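Barthorpe extends clothing reuse scheme to Warkomow and Tanabe districts

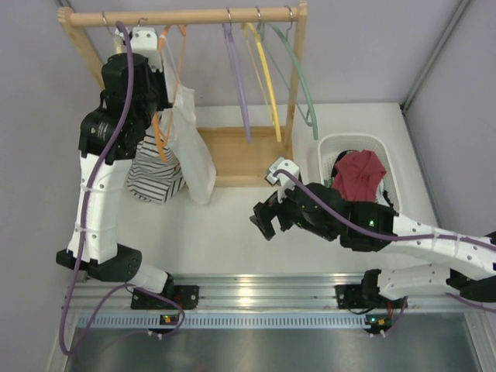
Reuse and Household Services, Barthorpe Borough Council

Barthorpe Borough Council has confirmed that its clothing reuse scheme will be extended to the Warkomow and Tanabe districts from July, following a first year in which 2,377 households made use of the service.

The extension will bring the number of neighbourhood exchange points in the borough to nine. Residents in both districts will be able to hand in clean, wearable clothing, shoes and bed linen at a staffed counter, and to choose items for themselves or their families free of charge. No proof of income or benefit entitlement is required, and residents may take items without bringing anything to exchange.

The scheme was set up after a survey of household waste in the borough found that wearable clothing was still being placed in general refuse in large amounts, particularly in areas with few charity shops within walking distance. Warkomow and Tanabe were both identified at that stage as districts where a local service would be of most use, but suitable premises could not be found in time for the first year.

Both new exchange points will open in existing council buildings. In Warkomow, the service will occupy the former enquiry office on the ground floor of the library, with a separate entrance from the car park so that it can remain open when the library is closed. In Tanabe, it will share the community hall with the advice service and the lunch club. Rails, shelving and a changing cubicle will be provided at each site, and both have step-free access and an accessible toilet.

Children's clothing and school uniform

Demand in the first year was highest for children's clothing. Of the households registered, 1,521 collected at least one item for a child under the age of twelve, and coats and school shoes were the items most often asked for. The council will therefore set aside a larger part of each new site for children's sizes, with low rails that younger visitors can reach and clothing sorted by age as well as by type.

A school uniform collection will run at all nine exchange points during the last weeks of the summer term. Parents and carers are invited to hand in uniform that has been outgrown, including PE kit and plain trousers, skirts and polo shirts without a school badge. Badged items will be passed to the school concerned, where the school has agreed to take part. At present 49 schools and nurseries have done so, and any school that has not yet replied may still join by contacting the Reuse and Household Services team.

Items that can be accepted

Clothing should be washed, dry and in a condition that the donor would be content to wear. Missing buttons and small repairs are acceptable if they are pointed out at the counter - a repair table operates at the Barthorpe town centre site, and items from the other exchange points are sent there each week. Clothes hangers are welcome in any size, and children's hangers are especially needed for the new sites.

The scheme cannot accept pillows, duvets, used underwear, cycle helmets or children's car seats. Clothing that is too worn to be passed on may be placed in the textile banks at the household recycling centre, where it is collected for rag and fibre recovery.

Residents who are unable to travel may ask for a home collection. The service is free to anyone receiving an assisted bin collection and will be available in Warkomow and Tanabe from the day the sites open.

Delivery and funding

The exchange points will be run by Vurgate, the community reuse company that has operated the scheme on behalf of the council since it began. Vurgate will recruit a site supervisor and two part-time assistants for each new district, and the posts will be advertised locally in the first instance.

The costs of the extension will be met from the existing waste reduction budget. No change will be made to the refuse and recycling collection timetable in either district.

A spokesperson for Barthorpe Borough Council said: "The first year has shown that residents are glad to pass on good clothing when there is somewhere close by to take it. Families in Warkomow and Tanabe have asked for the same service, and we are pleased to be able to provide it before the new school year."

A spokesperson for Vurgate said: "Most of our visitors bring something in and take something home, and many of them come back every few weeks as their children grow. We look forward to opening our doors in both districts."

Opening hours

The Warkomow and Tanabe exchange points will be open from 10am to 4pm on weekdays, with late opening until 7pm on Friday. Opening hours at the seven existing sites are unchanged. Details of all sites, and the full list of accepted items, are available at libraries and council reception desks.

Media enquiries should be addressed to the press office at Barthorpe Borough Council.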